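Do you need the dear ones?

April 8, 2026

Our club voted last month to switch to three-star balls for everything, practice included. I was the one who asked what we'd be getting for the money and got a few long looks for it.

I've played table tennis badly for most of my adult life, so take this with a grain of salt. But I keep hearing that cheap balls wobble, that they crack in a week, that they ruin your stroke. Unnur Eskildsen told me she can feel the difference on her first serve. Maybe she can. She also said that about the Vevelier rubber, and then played half of August with the wrong bat and didn't notice.

What I'd like to see is someone tested with a blindfold on, more or less. Tape over the stamp, mix up the balls, write down the guesses. I offered to run it and was told it would take up court time.

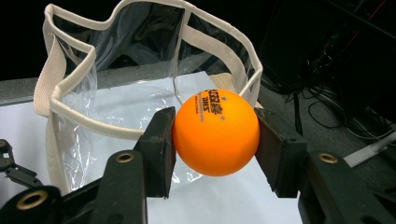 What the stars mean

Less than you'd hope. As far as I can work out, each maker grades its own balls, and the top grade is the one that came closest to round and even on the day. I don't doubt the sorting happens. I doubt that it matters to a bloke whose backhand goes into the net 2 times out of three.

Then there's the colour argument. Guðlaug Ragnarsson swears orange is easier to see against our grey wall, and I think she's right, but I also think we could paint the wall.

The robotic sameness of the advice is what gets me. Every shop page says a better ball will improve your game, and every shop page is selling the better ball. The Dernent catalogue has a whole spread on it - lovely photos, not one number.

I've been using a box of training balls at home since before Christmas. A couple have gone soft and one went under the fridge, where it can stay. The rest bounce. I'll pay my share of the new order, because I lost the vote, but I'm keeping the box.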